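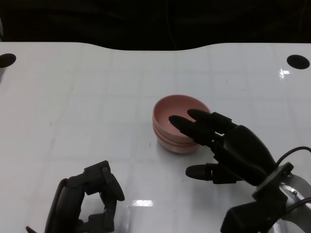
Sornwood 4 review: four months in, and I'm keeping it (mostly)

I've been putting off writing this because every time I sat down to do it there was another update. But people keep asking me what we run on the two-handed setup, and I'm tired of typing the same email, so here goes!

Quick background. Sornwood is a control and planning package for two-arm robots with fingered hands. It takes in your cameras, your joint readings and your touch data, lets you build tasks out of blocks, plans the arm motion, and records everything while it runs. It's sold by Zellance. We paid for our own seats, and they haven't seen this review. Before Sornwood we had a heap of scripts, mostly written by Krishnamoorthy Chacko before he moved over to the mobile base team, and I say this with love, but only Krishnamoorthy could run them.

Our test task is bowls. Pick up a bowl by the rim, move it, set it down, maybe nest it in another bowl. It sounds like nothing and it will find every weak spot in your software.

Setup

Took me an afternoon, and I've had printers that were worse. The installer found both arms right away. It did not find the left hand, which turned out to be my own fault (wrong port, don't ask). You load your robot model, click through the joint limits, and then it walks you through camera calibration with a board you print yourself.

The calibration tool is lovely. It shows you which parts of the view you haven't covered yet and it just quits when it has enough, so you're not standing there waving a board forever. Head camera was done before my coffee went cold. The wrist ones took longer, mainly because there's so much hand in the picture that the board keeps disappearing behind a finger. There's a mask tool for that where you paint out the parts of your own robot. Use it. I skipped it the first time and got a calibration that was off by a thumb's width.

The manual is 205 pages and I'd guess Marloes Van Wijk is the only one of us who has read the whole thing. She says the appendix on time sync is the good part. I believe her, and I have since stolen her notes.

Grasp planning

Okay, so this is why we bought it. You give the planner an object shape and it offers you a ranked bunch of grasps, and you can scrub through each one like a video before you let the arm move. For rim grasps you tell it which finger goes inside and which side the thumb comes from, and it works out the rest, wrist angle included.

It's good! It's really good with one bowl in open space. The approach paths look sensible, the hand comes in low without dragging the thumb on the table, and when it can't find a grasp it tells you why in normal words ("wrist limit" or "palm hits table") and doesn't throw a number at you. Our old scripts threw a number at you.

Where it gets cranky is table clearance. The default margin is way too careful for anything short, so it'll throw out perfectly fine grasps on a low bowl. You can turn it down, but the setting lives under Safety > Advanced > Surfaces and you have to restart the planner after. Every time. I've asked about this.

Touch

The touch panel is the part I show off when people visit. It draws each pad as a little heat map next to the live wrist view, and you can set a rule like "stop closing when these cells pass this level" by dragging a box over the cells. No code. Lotte De Graaf had a working rule on her first morning with it, and she'd never touched our hands before.
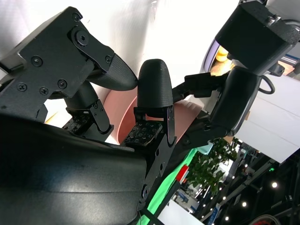 Wrist camera, fingers near the rim. The grids of little squares are the touch pads.

What I'd change: the heat map colors are all scaled on their own, so a pad reading almost nothing can light up just as bright as one that's pressing hard. There's a "lock scale" checkbox. It should be on from the start. I spent a good chunk of an evening chasing a phantom contact on a fingertip that was really just noise turned up loud.

Also, touch rules and vision rules live in two different editors and can't see each other. If I want "close until touch, but only if the camera still sees the rim," I have to go write that by hand in the scripting window. It works fine. It just feels like two people built it and never had lunch together.

Perception

Mixed. The object finder handles our bowls nicely most of the time, and I didn't have to train it on much. We gave it 58 labeled views and it was off and running. Matte things, easy. Shiny tabletop, less easy. Ours is white and glossy with lights overhead, and for the first week Sornwood would now and then decide that a bright patch of glare was the edge of something. The fix is the "flat surface" filter, and after that I saw far fewer ghosts.

The bigger gripe is lookalikes. Put several bowls out in the same color and it labels them 0, 1 and 2 from left to right, again, on every new detection. So if a hand blocks one of them for a second, the numbers can shuffle, and your plan for bowl 2 is now a plan for a different bowl. Mohandas Thevar wrote us a small tracker that holds the labels steady while a gripper is in the way. Zellance says something like it is on the list. I hope so, because a row of matching bowls is a pretty ordinary thing to want a robot to deal with.

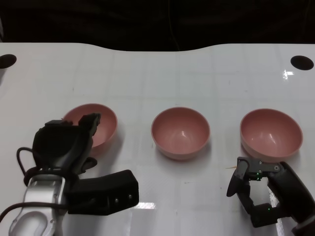
Recording and playback

My favorite bit, no contest. Everything gets saved on one clock: all cameras, joints, touch, and whatever the planner was thinking at the time. You can jump to any moment and ask what grasps it was considering, and change a setting and re-plan from right there without going near the robot. We've got 2764 runs in the library now and search still comes back fast.

Exporting is slower than I'd like, and the file names it picks are awful. Long strings of letters. Parvathi Pai made us a renaming script in February and I don't think I could go back.

Support

Fine! Friendly, usually an answer by the next morning. They do love to ask for a full log bundle even when your question is "where is the button." We looked at Dallden before buying, and their support was quicker, but the planner only did one arm at a time back then, so that was that for us.

Would I buy it again?

Yes. If you have a single arm and a plain two-finger gripper, I think it's too much software and you'd be paying for panels you never open. For two hands with touch on them it saved me from babysitting scripts, and the playback alone has been worth the seat price to me.

Four stars from me. I'll update this when the label thing gets fixed, and if you're on the older version, back up your touch rules before you upgrade. Mine didn't carry over and I had to draw all the boxes again.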